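Le collègue qui ne prend pas de café

12 janvier 2019

Je démonte des ordinateurs depuis 8 ans chez Balik, et j'en suis assez fière pour que ma famille ait cessé de me poser des questions sur mon travail. En décembre, la direction nous a réunis pour annoncer l'arrivée d'un bras robotisé à l'atelier. Il y avait des viennoiseries. Quand il y a des viennoiseries, je me méfie.

Maarten l'a baptisé Kerby le premier jour. Son rayon, c'est le disque dur : on lui présente une tour couchée sur le flanc, panneau enlevé, et il s'occupe du reste. Enfin, du reste qui lui plaît.
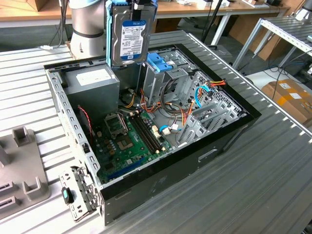 L'an dernier, nous avons sorti 3 575 disques à la main. Je connais le chiffre parce qu'Els tient le registre, et parce que mon pouce droit en garde un souvenir précis. Les berceaux en tôle coupent, les clips en plastique cassent l'ongle, et personne ne m'a jamais demandé si je trouvais ce geste épanouissant. Alors non, je ne vais pas pleurer le geste.

Ce que je regrette, c'est la conversation. Nous étions deux par table, Els et moi, et on réglait là les divorces de tout l'immeuble. Maintenant je prépare les boîtiers d'un côté, elle trie les disques de l'autre, et entre nous il y a Kerby, qui n'a d'avis sur le divorce de personne. Conall, de la maintenance, passe le voir plus souvent qu'il n'est jamais passé nous voir.

Mon poste s'appelle désormais « opératrice de flux ». J'ai demandé ce que ça changeait. Réponse : l'intitulé. Dans les faits, j'ouvre, je retire les barrettes et le processeur, je dégage les câbles qui gênent, je cale la tour comme Monsieur l'aime. S'il force, j'appuie sur pause et je vais regarder dedans.
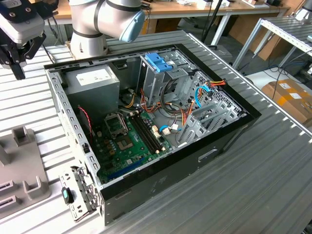
Els soutient qu'on travaille pour lui. Je dirais plutôt qu'on a hérité d'un stagiaire très cher, ponctuel, incapable de dire ce qui ne va pas. La formation a duré 2 jours, dont une matinée sur le bouton d'arrêt d'urgence. Il est rouge. On appuie dessus.

On nous a promis que les effectifs ne bougeraient pas, et Hanneke, notre déléguée, a réclamé la phrase par écrit. Elle attend toujours le papier. Lundi, elle repose la question, et cette fois c'est moi qui apporte les croissants.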